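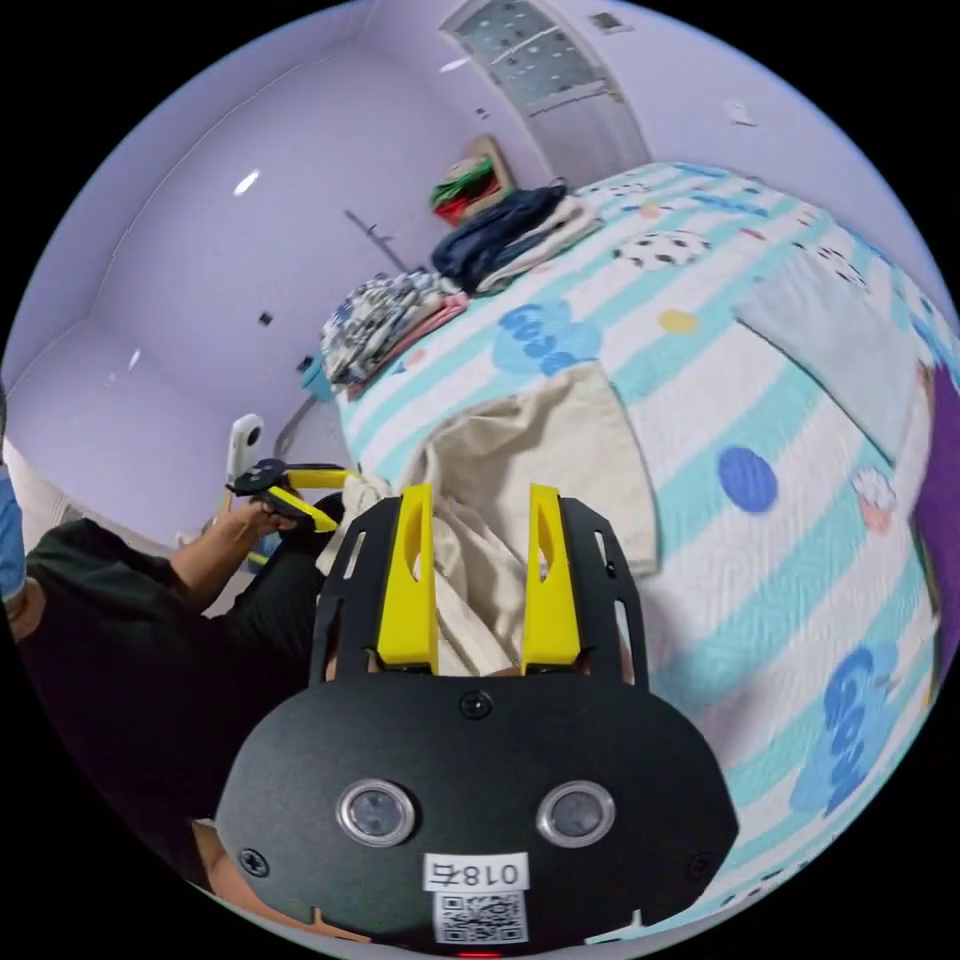 Which fingers work better on clothes, stiff or soft? For me the soft ones, once I stopped buying the cheapest pair.

I ran both on the same hand-held grippers, one in each hand, folding shirts and whatever else was in the pile. The stiff set came from Vendus and the soft set from Aydoğan. Each set got 40 folds a day until I had 1,717 on the sheet.

The stiff fingers pinch a hem well on a hard table. On a bed they push into the quilt and come up with two layers — sometimes the bedspread too. The soft ones bend before that happens, and I dropped fewer corners with them. They wear faster. I changed the first pair after 18 days.

Yellow shows up well against beige and white cloth in the wrist video, so I'm staying with that color. Dark fingers got lost in navy shirts when I tried them in July.

The wide lens is still a problem near the edges. Straight seams come out curved, and my calibration board only fixes part of it. Next I want to try the Drastinance controller, mostly for its shorter cable.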